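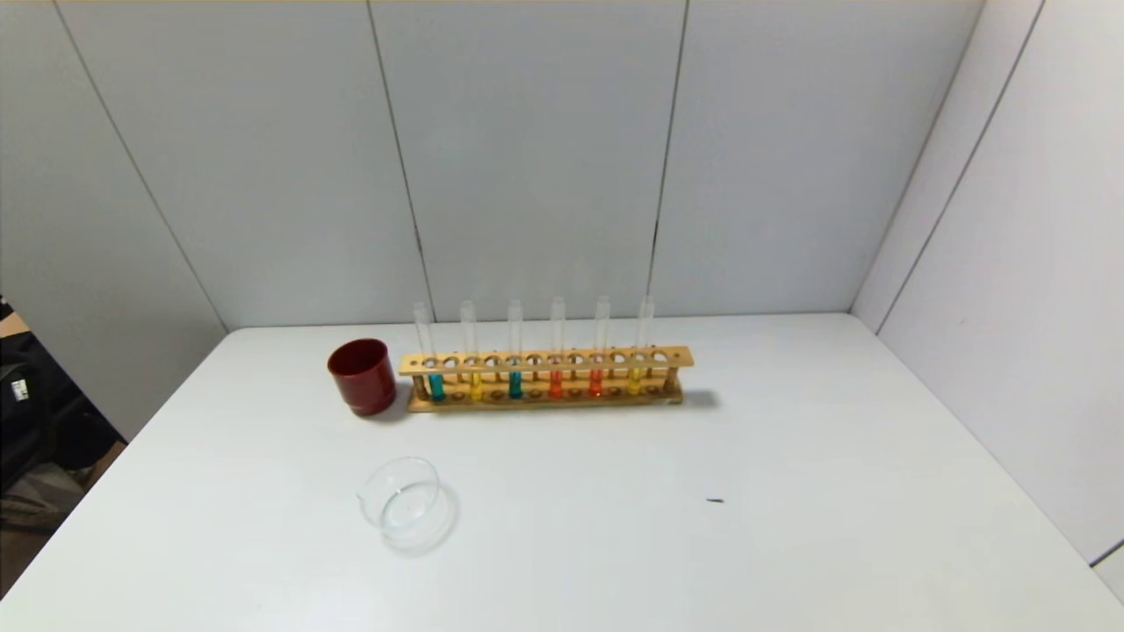

The tube rack and glass dish on the white bench at the Usgate lab, August.

Usgate is a small water testing lab on the Rilluritz road, and it opened its doors to trade visitors for an afternoon. I went mainly to hear how the staff were getting on with robot handling, which came in under a plan they call Hollis.

We went in groups, 45 minutes each. The talk at the start was short. The lab deals with 4,000 samples a month, and until last year every tube was moved by hand. Four technicians shared that work in turns, and two of them had been off with sore wrists.

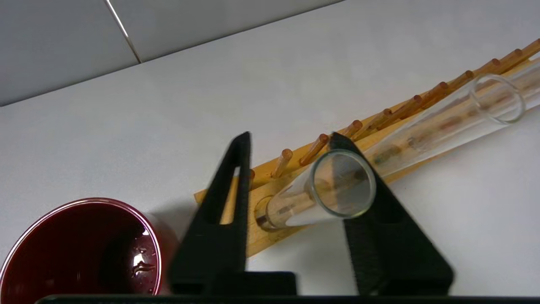
All four still work there. They now spend mornings on setup and on checking results, and the robot does a share of the moving. One technician told us she had expected to be bored watching it. She said the harder part was learning to write down things she used to do by feel, such as how firmly to hold glass.

Pay came up, as it does. The technicians moved up a grade after the training course at Plestska, but the evening shift was dropped and with it the evening rate. One man said he came out even. Another said he was a little worse off but liked being home for dinner.
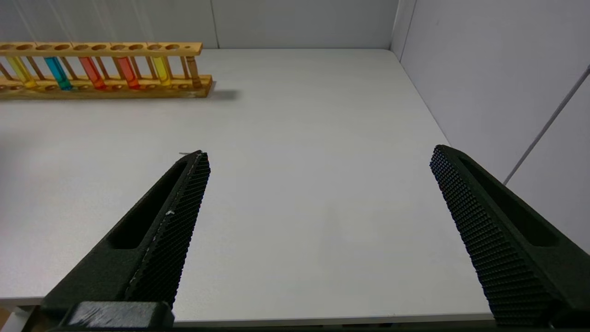 Breakages were the other question from our group. The manager said they log every one, whether a person or the machine is to blame, and the technicians can stop a run without asking. New jobs are tried with colored liquid first - real samples come later, when the technicians agree to it.

Coffee was in the front office afterward. Parking is tight, so come by bus if they run another afternoon.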